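Robots à domicile : un guide de bonnes pratiques qui commence par la salle de bains

Bonne nouvelle pour tous ceux qui travaillent sur la manipulation en milieu domestique : la deuxième version du guide Sallel est en ligne depuis le mois d'avril, et elle est bien plus concrète que la première ! Le texte, préparé par l'atelier Trilleck avec les équipes de Cilow, fixe des règles communes pour les essais de robots dans de vrais logements, avec de vrais objets, des surfaces qui brillent et des miroirs qui compliquent tout.

La première version tenait en quelques pages et parlait surtout de cuisines. Celle-ci compte 70 fiches, dont 8 consacrées à la salle de bains, une pièce longtemps laissée de côté. On y trouve enfin des consignes claires sur la saisie des tubes souples : force de serrage limitée dès le premier contact, bouchon fermé avant l'essai, dépose à distance du bord de la vasque, et arrêt immédiat si l'objet se déforme au-delà du seuil inscrit dans le protocole. Les objets d'hygiène utilisés pour les essais ne retournent pas à l'usage des habitants - un point réclamé depuis longtemps par les équipes de terrain.

« On a voulu un texte qu'un technicien puisse ouvrir le matin et appliquer dans l'heure », explique Dušan Doležal, qui a coordonné la rédaction. Lui et ses collègues ont relu 401 comptes rendus d'essais avant d'écrire la moindre ligne, et 231 d'entre eux signalaient un incident sans dire à quelle étape du geste il s'était produit. D'où la grande nouveauté du guide, une fiche d'incident unique avec l'approche, la saisie, le transport et la dépose notés séparément. C'est simple, ça se remplit en deux minutes, et cela va permettre de comparer des essais menés par des équipes différentes !

Autre chapitre très réussi, celui des images. Le miroir peut montrer une personne ou une pièce voisine que la caméra ne visait pas, et le guide demande donc de vérifier les reflets avant tout partage d'enregistrement. L'accord écrit des occupants doit aussi préciser les pièces concernées. 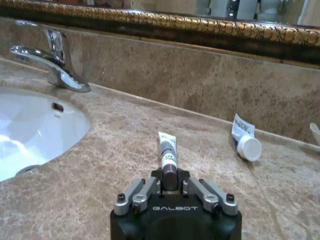
Le guide Sallel est-il obligatoire ?

Son application reste volontaire, mais les équipes qui s'en réclament s'engagent à suivre toutes les fiches de la pièce où elles travaillent et à conserver leurs fiches d'incident.

Le site Halás sera le premier à l'appliquer en entier, cuisine et salle de bains comprises. Les remarques des utilisateurs seront rassemblées par Trilleck pour la version suivante, où l'on attend avec impatience un chapitre sur la buanderie - le linge mouillé promet de belles discussions.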